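Residents who operate drones for recreation in the municipality of Pruludden should be aware that the rules on registration and permitted areas are changing. I have read the notice in full, and this post sets out what it means for an ordinary owner. 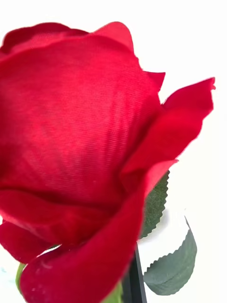

**Pruludden – November 2, 2023**

Any drone fitted with a camera must now be registered with the licensing desk on Castia Street, whatever its weight. The fee is $46 and the registration is valid for 2 years. Owners who registered under the earlier rules keep their number until it expires.

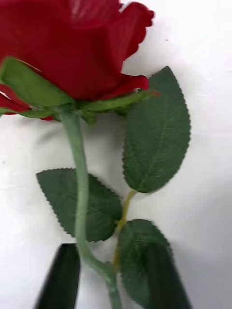
*Red artificial rose, bloom and stem.*

Flights above 400 feet remain prohibited. The notice also adds the Pascual wetlands to the list of closed areas, where permission was previously given on request. Applications already submitted for that area will be returned along with the fee. 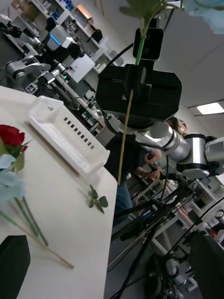
Appeals against a refusal must be made in writing within 10 days. The notice does not say whether the period begins on the date of the letter or the date it is received – I have asked the desk to clarify this and will add the reply to this page.

The Clista flying field stays open to registered owners through the end of December. Hours for the new year have not been published.

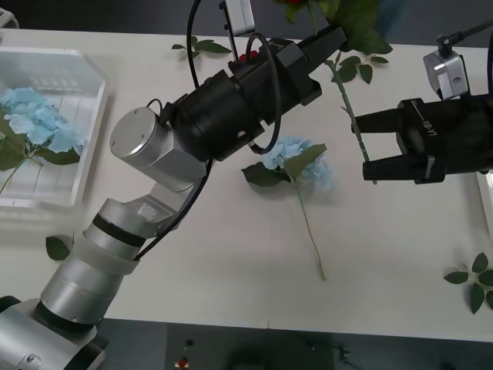

*Silver and black robot arm over a white tabletop.*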